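Search the forum Go Advanced

Gridthorpe hand-held gripper, anyone using it for laundry tasks?

Posted January 11, 2023 by brindlewick
4 min read

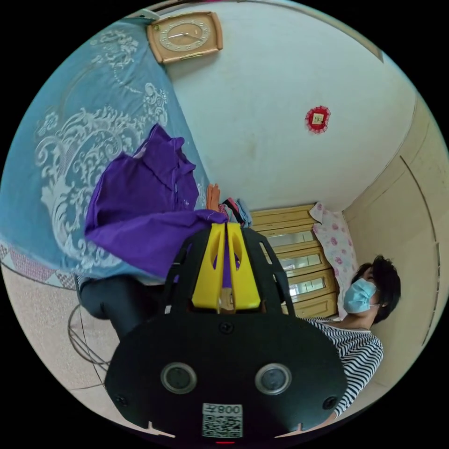
Gridthorpe hand-held kit: first impressions

brindlewick wrote:
OK so I've had two of the Gridthorpe hand-helds for a while now and I keep getting messages about them, so I'm putting it all in one thread. We do clothes, mostly. Shirts, kids' stuff, the occasional bedspread. You hold the thing, you pinch the fabric with the yellow fingers, you fold, it records, and later it all goes into training.

Good stuff first! The fingers are great on soft cloth. I was coming from the Savolainen, where the tips are so smooth that a T-shirt slides right out, and these grab a collar on the first try most of the time. The view is super wide too, so you get the bed and half the room even when your nose is practically in the laundry.

Gripes: it's bulky. On a small garment the body blocks a lot of what's behind it, and you lose the bottom half of the shirt. And the cable. I have stepped on the cable more than I'd like to admit. Battery is fine, I get around 90 minutes.

tallowfen wrote:
How's the straight-line bending on the lens? We tried the Usteo demo unit and anything hanging on a wall came out looking like taffy.

brindlewick wrote:
Oh it bends plenty. Look at the clock up at the top of my picture. Their calibration tool straightens it OK in the middle and gets mushy out at the rim. I don't care much, my fabric is in the middle.

pocketgravel wrote:
I'm going to be the grump. We rented a pair in September and sent them back. 15 sessions, and I had wrist pain by the third one. The people doing the folding are on their feet next to a bed the whole time, bent over, holding that big flat housing out in front of them. It's too front-heavy. The Savolainen is half the gripper but my folks could use it all day.

brindlewick wrote:
Did you have the newer handle? Mine came with the angled one and it's a lot better than what I saw in the early reviews.

pocketgravel wrote:
Straight handle. The angled one was an extra 69 bucks each and I wasn't paying that on top of a rental. Should be in the box.

Mohsin Pirzada wrote:
Hi all, I run the loaner pool at Brasoreo, we rent these out (so take me with a grain of salt). The angled handle is included on our rentals now. pocketgravel, I don't think you rented from us but I agree with you on the weight. We tell new customers to do short blocks and swap people. One more tip - label left and right before you start. If you mix them up halfway through, sorting the recordings is a miserable afternoon.

brindlewick wrote:
Mine have a label with a number and the character for left or right. Took me a week to stop checking it every single time, lol.

tallowfen wrote:
Can it handle thick things? Towels, quilts? The opening looks narrow to me.

brindlewick wrote:
Towels yes, one layer. Quilts I pinch at the edge and pray. I wouldn't buy it for bedding.

pocketgravel wrote:
See, that's a problem for us, bedding is most of what we do.

Mohsin Pirzada wrote:
There's a longer set of fingers, 19 mm more reach than the stock ones. Same screws. They flex more, so shirts get a little sloppier, but for quilts I'd try them before giving up. Message me if you want a set for a trial.

pocketgravel wrote:
Might do that. Still not paying for the handle.

kelpnotice wrote:
Does anybody know if the long ones fit the older housing? Mine's from the first batch and the screw holes look different from the pictures on their site.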